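Household Storage and the History of Tidiness
Session 3 handout: Where did everybody put their things?
Last updated: October

Welcome back! Last time we looked at kitchens and hearths. Now we get to my favourite subject in the whole module, the box with a lid. I know how that sounds, but give it an hour.

Start with the chest. For several centuries a chest was the main piece of storage furniture in most European homes, and it did a great many jobs. You kept linen in it, you sat on it, you ate off it, and if you moved house you picked it up and took it with you. Probate inventories (lists of a dead person's goods, made for settling the estate) are full of them. The set we'll be using comes from the parish of Mistville and runs to 229 entries. Please read at least 12 before the seminar and note every container you come across, however dull – coffers, tubs, hutches, baskets, the lot.

You will spot something odd quite quickly. The clerks usually list what is in the chest before they say anything about the chest itself. Sheets, a gown, a bit of pewter, and then "one olde cheste". The container hardly counts as a possession at all. Keep that in mind, as it comes back when we reach plastic.

Drawers

A chest has one big drawback: whatever you want is at the bottom. Joiners began fitting a drawer or two under the main compartment, and over time the drawers took over and the lid vanished. I find this wonderful! A whole new way of sorting your life (shirts here, letters there) grew out of people being fed up with digging. Drawers also let you keep things apart from other members of the household, and a lock on one drawer tells you a good deal about who trusted whom.

For the Tanoli essay, the important pages are the ones on servants' boxes. A servant might own a single locked box, and it was the only private space that person had. Read this part slowly. It's short and it's very moving.

Built-in cupboards

By the nineteenth century, fitted cupboards beside the chimney breast were common in new terraced houses. Storage became part of the building, and you left it behind when you moved. Compare the Ratitero floor plans, numbers 3 and 69, and look at how much of the ground floor is given over to shelves. Which household would you say owned more? Be careful, it's a trickier question than it looks.

Plastic

Now we come to the twentieth century and to cheap moulded containers. They are light, they wipe clean, and the see-through sort solved the old chest problem in a new way, by letting you look in from the side. Homes filled up with them, and so did lofts and garages. Very few museums collect them, though the Kirier collection has made a start and the catalogue is well worth an afternoon.

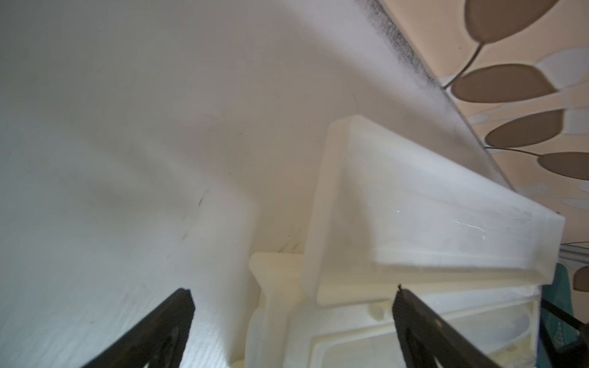

Kirier's own catalogue essay argues that plastic boxes are kept longer than the things inside them, and that we should therefore treat them as heirlooms. I'm not fully convinced, but I love the idea, and it turns those Mistville clerks upside down. Have a think about which side you're on.

For Wednesday

Bring your notes on the inventories and one container from home, small enough to carry. Be ready to say how long you've had it and what it held before. If you're stuck, try the kitchen drawer with the batteries in it.

Comments (3) Shares (12)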